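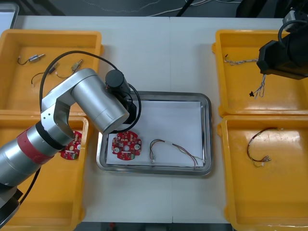
Akku am älteren Smartphone prüfen und richtig einstellen

Stand: 19 June 2022

Viele Leute kaufen ein neues Telefon, wenn das alte am Nachmittag schon leer ist. Oft ist das zu früh. Ich zeige in dieser Anleitung, wie man den Zustand des Akkus prüft und welche Einstellungen wirklich etwas bringen. Ich habe alles mit meinem Zukix ausprobiert, das ich seit drei Jahren benutze. Bei anderen Geräten mit Android heissen die Menüs manchmal ein wenig anders, aber die Reihenfolge ist ähnlich.

Was Sie brauchen

Das Telefon, das originale Ladekabel und ein Netzteil, dem Sie vertrauen. Dazu eine App, welche die Ladung in Milliamperestunden anzeigen kann. Ich nehme dafür Ristirero, weil sie keine Werbung hat und auch ohne Konto funktioniert. Planen Sie einen ganzen Tag ein, denn die Messung braucht Geduld.

Schritt 1: Den Verbrauch ansehen

Öffnen Sie die Einstellungen und gehen Sie auf «Akku», danach auf «Akkunutzung». Dort steht eine Liste der Apps, sortiert nach Verbrauch. Steht der Bildschirm ganz oben, so ist das normal. Steht dort eine App, die Sie kaum öffnen, dann arbeitet sie wahrscheinlich im Hintergrund. Bei mir war es die Wetter-App von Cumdale, die dauernd den Standort abgefragt hat.

Tippen Sie auf den Namen der App und wählen Sie «Eingeschränkt». Bei Messengern und beim Wecker sollten Sie das nicht machen, sonst kommen Nachrichten zu spät oder der Wecker bleibt stumm.

Schritt 2: Die Kapazität messen

Der Akku in meinem Gerät hatte neu 4000 mAh. Diese Zahl finden Sie im Datenblatt des Herstellers. Entladen Sie das Telefon bis etwa zur Warnung, aber nicht bis es ausgeht. Starten Sie dann die Messung in der App und laden Sie ohne Pause bis 100 Prozent. Währenddessen bitte nicht spielen und keine Videos schauen, das verfälscht den Wert.

Die App rechnet aus, wie viel der Akku noch aufnehmen kann. Bei mir fehlten 833 mAh, das ist mehr als ein Fünftel. Machen Sie die Messung am besten 2 Mal an verschiedenen Tagen und nehmen Sie den Mittelwert. Eine einzelne Messung kann ziemlich daneben liegen.

Schritt 3: Die Einstellungen ändern

Stellen Sie die Bildschirmhelligkeit auf automatisch und die Abschaltzeit auf 30 Sekunden. Schalten Sie das dunkle Design ein, falls Ihr Telefon ein OLED-Display hat. Bei einem LCD spart es fast nichts. Unter «Standort» können Sie die Suche nach WLAN und Bluetooth ausschalten, die sonst auch dann läuft, wenn beides aus ist.

Wenn Ihr Gerät eine Ladegrenze anbietet, aktivieren Sie diese bei 80 oder 85 Prozent. Der Akku altert dann langsamer. Für eine Reise kann man sie wieder ausschalten.

Schritt 4: Entscheiden, ob man den Akku tauscht

Unter 80 Prozent der ursprünglichen Kapazität lohnt sich ein Tausch meistens. Fragen Sie vorher nach dem Preis und ob das Gerät danach noch gegen Wasser geschützt ist. Ich habe meinen bei Engström angemeldet, der Termin ist im September.

Ist die Rückseite gewölbt oder hebt sich das Display, laden Sie das Telefon nicht mehr und bringen Sie es in eine Werkstatt. Auf keinen Fall darauf drücken.

Häufige Fragen

Muss ich den Akku regelmässig ganz leer machen? Nein, das stammt noch von den alten Nickel-Akkus. Lithium-Akkus mögen es lieber in der Mitte.

Schadet schnelles Laden? Vor allem die Wärme schadet. Nehmen Sie die Hülle ab, wenn das Telefon beim Laden heiss wird, und legen Sie es nicht unter das Kissen.

Danke an Ulla Rustad für das Korrekturlesen. Fehler in den Menünamen können Sie mir gerne in den Kommentaren melden.

Tuva Haugen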